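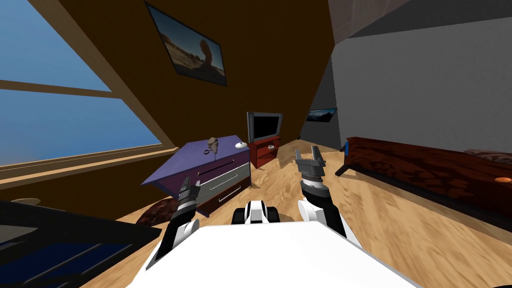

Base drifts during teleop demos in simulated bedroom

Posted by odero_bench, November 3, 2018

I'm recording demonstrations by remote control in a simulated attic bedroom. Two-arm mobile base, two-fingered grippers. The task is to pick the small black ring off the purple dresser and put it on the bed. I have 14 demos so far. In 5 of them the base creeps while I am only moving the left arm, and the gripper closes beside the ring. The trained policy copies the creep. Is this my controller mapping or the simulator? Base and arms share one joystick, with a button to switch modes.

tular_dev

Mapping, most likely. When you switch modes, the last base velocity command stays latched until a new one arrives. Send a zero velocity on every mode change and log it. To confirm, plot base velocity against the mode flag for one bad demo. If the velocity is constant and not zero after the switch, you have found it.

Do not keep the 5 bad demos. You can trim them, but the arm motion in them was corrected by eye for a moving base – the policy will learn that too. Record them again.

Also, 14 is low for an object that small. I would not judge the policy before 50 or so, with the ring start position varied.

punau77

had the same thing in October, changed the joystick and it went away. might be dead zone

carnegie_st

Dead zone is worth checking, but it gives a slow drift in both modes. Set it to 12 percent and see if anything changes. In my logs the stale command showed up at step 2831 of a long run, right on the mode switch, so I agree with the first reply. Lock the base joints while the arms are active if your simulator allows it.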